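Interior Lighting, Module 4: Task Illuminance at the Desk
Course notes, M. Mosquera
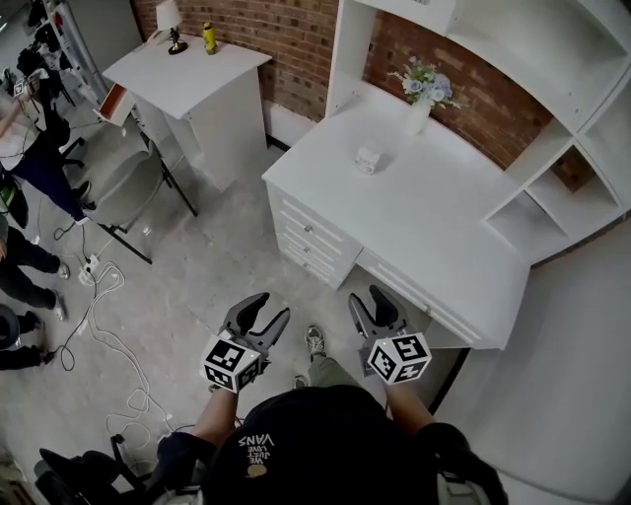 Figure 4.1. White desk with a broad flat top in the corner of a furnished room.

Illuminance is the luminous flux arriving on a surface per unit area, measured in lux (lumens per square metre). Luminance is the light leaving a surface toward the eye, in candelas per square metre. Students mix these up every year – check the units before starting any calculation.

For a matt surface:

L = E × ρ / π

where E is illuminance and ρ is reflectance (0 to 1).

Worked case. A desk lamp gives 700 lux at the work surface. With ρ = 0.8 the luminance is roughly 178 cd/m². Change the top to a dark grey finish with ρ = 0.2 and it falls to 45 cd/m². The meter reading is the same in both cases.

Inverse square law

Moving a small source from 700 mm to 900 mm directly above the task reduces illuminance by a factor of (7/9)², or 0.60. The law holds only where the distance is at least five times the largest dimension of the source. Do not apply it to linear fittings at close range.

Measurement

Lay the meter flat, sensor up, and stand clear of it. Take readings on a 200 mm grid and record the minimum and the average. Uniformity is minimum divided by average.

Problem set 4 uses the Ayala and Drotska floor plans. Submit to Edith Inga by 4 pm on the due date, with all working shown.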